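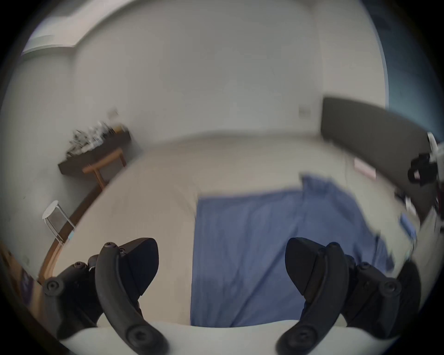
Does the headboard bang against the wall, one reader wants to know, because hers does and she's about ready to saw it off. She bought a different bed, from Dolero, and says she's been stuffing rolled-up socks behind it for a year and they fall down every time somebody sits up too fast.

Okay, so, no. Mine doesn't bang. It did for the first few nights, and I'll get to that, but let me back up and do this as a proper review of the Gustitz Lamon, the dark gray one, queen size, which I've been sleeping in since October.

I paid 600 dollars for it, mattress not included. When I was shopping, the store page had 2,663 reviews, and I read way more of them than a sane person should. 2,154 were five stars. The rest were mostly people whose box had arrived with a corner smashed in, plus a handful who were furious about the color. I'll say this for the color: on my screen it looked almost black and in my bedroom it's a dark gray, a bit softer than I expected, and I like it better. If you want black, don't buy this one.

The box is heavy. I couldn't get it up the stairs in one go, so I opened it in the hallway and carried everything up in pieces, which the delivery company will not do for you (I asked!). Putting it together took me most of an evening. The instructions are all drawings, and step four shows the side rails the wrong way around. I'm sure of this. I did it their way, took it apart, did it my way, and the holes lined up. The bolts for the headboard come in a bag marked 7, and you want to leave every one of those a little loose until both rails are on. Then tighten.

About the banging. I tightened everything on day one and thought I was done, and then it knocked on the wall whenever I rolled over. Two things fixed it. I went back with the wrench a week later (the bolts had settled and took almost another half turn), and I pulled the whole bed an inch off the wall and put felt pads on the back of the headboard, up near the top corners. Silence ever since. Socks are a noble effort, but stick-on felt costs next to nothing and stays where you put it.

What I really love is the headboard itself. It's just a big plain rectangle. No buttons, no tufting, no wings, nothing to catch dust. My old bed had a row of little bars and I lost everything through them: pens, hair ties, a library book once. With this one, whatever I drop up by the pillow end stays up there. It does mean that end of the bed collects stuff, and when I pull everything off on laundry day I find all of last week's bookmarks and receipts lying along the bottom of the headboard. My charging cable lives up there too. I wish there was a clip or a groove for it, and Chu sells a bed with an actual cord slot in the side, but that one costs a lot more and I tried it in the showroom and it squeaked.

The color combination has worked out well. White on the bed, blue thrown over it, dark gray behind, and I didn't have to think very hard. I've had green in there and a sort of mustard, and both were fine. Pale pink was fine too. The gray does show lint, mind you. A lint roller once a week takes care of it, or once a month if you're me.

Making the bed is easy on the sides and annoying at the top. There's a pretty snug fit between mattress and headboard, so getting the fitted corners on up there means shoving your hand down flat and hoping. I've scraped my knuckles more than once. My trick is to do the two head corners first, while I still have some patience, then walk down and yank the foot end over. If you have an extra-thick mattress I'd measure before ordering, and I mean really measure, with a tape.

Other gripes, quickly. The center leg came with a plastic foot that scratched my floor before I noticed. The slats are held down with strips that lose their grip, and one slat wandered a couple of inches over the winter. And customer service took forever to send me a replacement cap for one of the side bolts, though it did come in the end and they threw in a spare.

Would I buy it again? Yes, and I'd probably get the same color. It's quiet, it's solid enough to lean on with a book and a bowl of cereal, and it doesn't look like it came in a flat box.

If anyone has the version with drawers, I'd love to hear how those hold up, especially on carpet. Leave me a comment!

Updated 29 June 2025: still no banging. I did have to replace one felt pad.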